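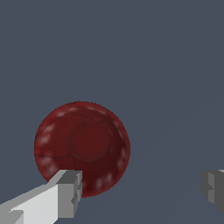
Clusteo Forms 3 – componentes para Visual Basic

Pacote de controles prontos p/ quem ainda programa em VB6 e VB.NET. Arrasta pro formulário, ajusta as propriedades, compila. Licença por desenvolvedor, sem mensalidade.

Ref. 1331
Fabricante: Fletavov
Atualizado em 5/11/23

O que vem no pacote

- 40 controles visuais (grade, calendário, caixa de texto com máscara, barra de progresso, abas, árvore)
- 20 formulários modelo: login, cadastro, pesquisa, impressão, backup
- Código fonte dos modelos, comentado em português
- Ajuda em CHM + PDF de 137 páginas
- Instalador 32 bits

Caixa de texto com máscara

CPF, CNPJ, CEP, telefone, placa, data. Máscara própria também, propriedade MaskCustom. Valida no LostFocus ou só na hora de gravar, você escolhe. Campo de moeda aceita vírgula e ponto e devolve Currency, não precisa ficar usando Replace.

Grade

Liga direto em Recordset ADO ou em matriz. Ordena clicando no cabeçalho, filtra por coluna, exporta CSV e XLS. Edição na célula com combo ou checkbox. Linha de total no rodapé: soma, média, contagem.
Atenção: exportar XLS não precisa do Excel instalado. XLSX ainda não tem, previsto pra dezembro.

Botões e menus

Botão com ícone, botão com menu suspenso, botão que repete enquanto segura. Tecla de atalho na propriedade HotKey. Tema claro e escuro, troca em tempo de execução com uma linha:

ClusteoTheme.Apply Me, ctDark

Requisitos

Windows 7 ou superior. VB6 com SP6, ou Visual Studio 2010 em diante p/ a versão .NET. No VB6 rodar o instalador como administrador, senão o OCX nao registra e dá erro 429 ao abrir o projeto.

Distribuição

Os OCX vão junto com seu programa sem custo extra. Lista de arquivos no Redist.txt. Não distribuir o arquivo .LIC, ele fica só na máquina de desenvolvimento.

Compatibilidade

Funciona junto com Kazemi Reports (impressão direto da grade). Com Hisier Grid no mesmo formulário dá conflito de nome na classe Column, usar o prefixo Clusteo. na declaração.

Entrega e suporte

Só download, link e chave por e-mail depois da confirmação do pagamento. Boleto demora mais pra compensar, Pix libera na hora. Suporte por e-mail, mandar versão, print do erro e se possivel um projeto pequeno que repita o problema.
Quem tem a versão 2 paga só a atualização, informar a chave antiga no pedido.

Versão de avaliação: completa, mostra um aviso ao abrir o programa compilado. Não expira.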